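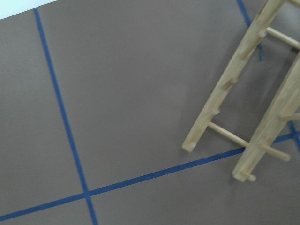
One of the ward teams at Trerton told us in August that the old spirometer gave them good readings and a bad afternoon, as every result had to be copied by hand on to a paper form and then typed up again by the clinic office. They asked us to sort out the printing before we touched anything else, and most of this period's work has followed from that remark.

**Portable lung function testing: progress report to the Hultby Fund**
18 Dec 2020

## Work done

The first 2 sites, Trerton and Demcombe, now have the new handheld units in daily use. Each unit came with a charging base, a box of filters and a calibration syringe. Staff at both sites were trained in short sessions on the ward, and a printed guide is kept with each base.

Results now go straight from the base to the clinic computer at Trerton. The report shows the best three blows, the predicted values and the flow loop on one page. At Demcombe the transfer works but the page prints with the flow loop missing. Klinhom, who supply the units, have sent a revised driver, and it is waiting for the hospital IT team to install it.

We recorded 373 complete tests in the period. Of these, 43 had to be repeated on another visit because the patient could not manage three acceptable blows. Most repeats came from the first weeks, before staff had got used to the on-screen prompts. We have changed the coaching wording in the guide and moved the nose clip step to the start.

## Equipment

Calibration checks are done each morning and written in the log. One unit at Demcombe drifted outside its limits and went back to Klinhom. A replacement came under warranty, and the site used the old bench machine in the meantime – no appointments were cancelled.
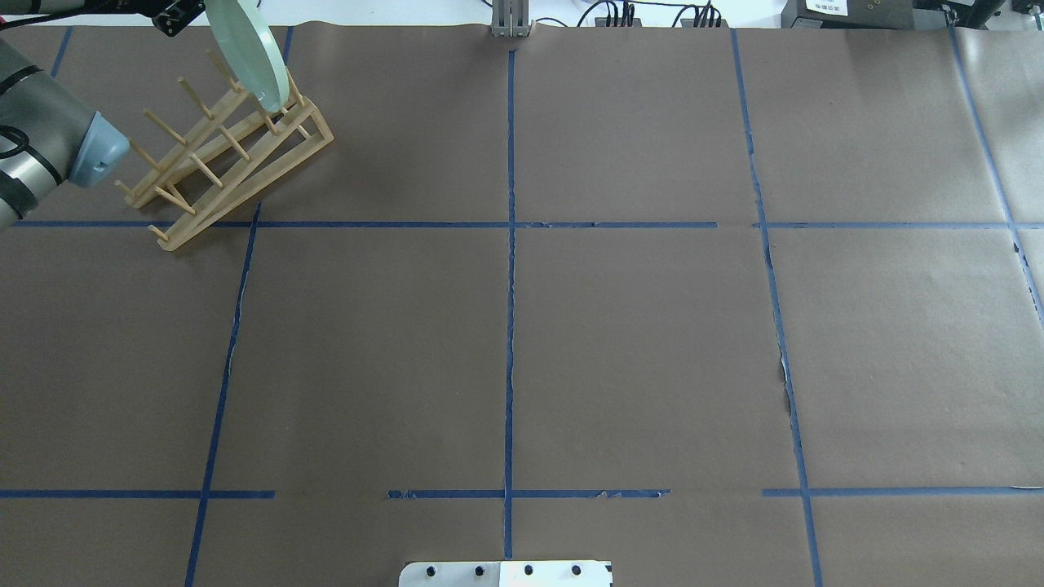 *Progress report, equipment section*

Battery life is shorter than we had planned for. A full charge lasts 60 tests in the maker's leaflet, but neither site gets through a busy clinic without putting the unit back on its base. We have asked for a spare battery for each unit, to be paid for from the existing consumables line.

Filters are being used faster than the original order allowed, mainly because of the repeat tests. The next order has been raised to cover this and no extra money is needed.

## Changes to the plan

The home loan part of the project has not started. The cleaning procedure for units coming back from patients' homes is still with the infection control team, and we do not want to lend anything out until it is signed off. The loan cases have been bought and are in the store at Trerton.

The comparison with the old bench machine is also behind. Data collection has finished at Trerton but not at Demcombe, where the clinic room was out of use for part of the period. We would like to move the comparison into the next report – the method stays the same.

## Spending

Spending on equipment is as agreed. Training came in under budget as no outside trainer was needed, and we ask the Fund's permission to use the difference on the spare batteries if the consumables line will not stretch.

## Next period

- Install the revised driver at Demcombe and check the printed page against the screen
- Finish the bench machine comparison
- Get the cleaning procedure agreed and lend out the first home units
- Refresher session for new staff at both sites

The calibration logs and the current version of the staff guide can be sent on request.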